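News > Skin Care > Clinic Updates

Ellurum opens second treatment floor at its Fluvo clinic

Tue 19 July

Dermatology provider Ellurum has opened a second treatment floor at its clinic in Fluvo, adding five exam rooms and two rooms set aside for light therapy. The new floor is taking patients now, by appointment only.

The clinic says the extra space is meant to shorten the wait for routine skin checks, which had grown over the spring. Patients already on the waiting list will be called first and offered an earlier slot. More than 200 people are on that list.

Light therapy for psoriasis and eczema was previously given at the Rüegg Street office, and patients had to travel between the two sites for follow-up visits. Both parts of the treatment will now take place in Fluvo. Rüegg Street stays open for mole checks, minor surgery and wound care. Its hours are unchanged.

Acne and rosacea appointments move upstairs as well. Patients who have one of these booked should check in at the ground floor desk as before and will be sent up from there. There is an elevator next to the desk.

Online booking is handled through Tellero, the scheduling service the clinic switched to last year. Existing accounts carry over, and the new rooms show up under the Fluvo location. Anyone who would like to book by phone can still do so on weekday mornings.

Cosmetic services, including chemical peels and laser treatment for sun spots, are not part of this first stage. Ellurum plans to add them in September, once the equipment has been installed and staff have finished training on it. Prices for those services have not been released.

New patients need a photo ID, an insurance card and a list of current medications. A referral is required only for light therapy.

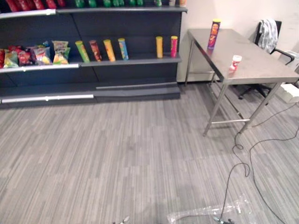
Sun safety talks return in the fall

Ellurum will again hold its free evening talks on sunscreen and skin self-exams. There will be two sessions, both at the Fluvo clinic. Sign-up opens in September at the front desk.

Filed under: Clinics & Openings, Dermatology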